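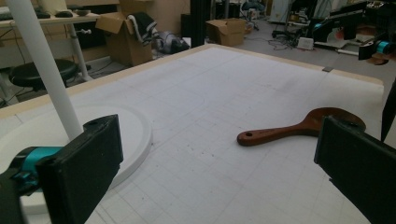
Picking up flat utensils

A rice paddle or flat wooden spoon lying on a table is harder for a two-finger gripper than a mug. The handle is slim, the head is wide, and neither leaves much height for the fingers to close on. If you are trying out a gripper on kitchen chores, start with these settings.

Approach from above with the fingers fully open. Stop the descent 2 mm over the table. Lower than that, the pads drag and the grip force reading is useless.

Grip the handle, close to where it widens into the head. A grip at the far end lets the head swing down as soon as it leaves the table. A grip on the head itself is steady, but the utensil can't then be used for stirring or serving without a second grasp.

Center the spoon between the fingers before closing. With one pad much nearer than the other, the first contact pushes the spoon sideways and turns it. 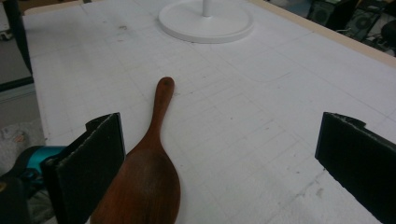

An oiled finish makes the turning worse. Foam pads help until the edges fray; we trim them once and replace them after 2,000 closings. Wipe them with a damp cloth, no detergent.

Wooden utensils and water

Do not let the machine leave wood in the sink. Our Nivstead arm handles the rinse well enough, but it has no sense of when the handle is dry, so drying is on a fixed timer with the spoon upright in a rack. Re-oil by hand. Concetta Valentini tried having the arm do it in November and the cloth slipped every time the wood turned.

What works now

Over 700 tries at moving a single spoon from table to rack, 172 failed. Most failures were turned spoons, followed by fingers touching the table too early. A person clears the same table in one pass with both hands full.

Single utensils on a clear surface: usable, with someone nearby.
Utensils in a pile: no.
Drawer sorting: only with dividers, and only if the drawer is already open.
Wiping the table afterward: crumbs yes, dried rice no.

Check the table for grit before a long run. It gets pressed into the pads and scratches the next handle.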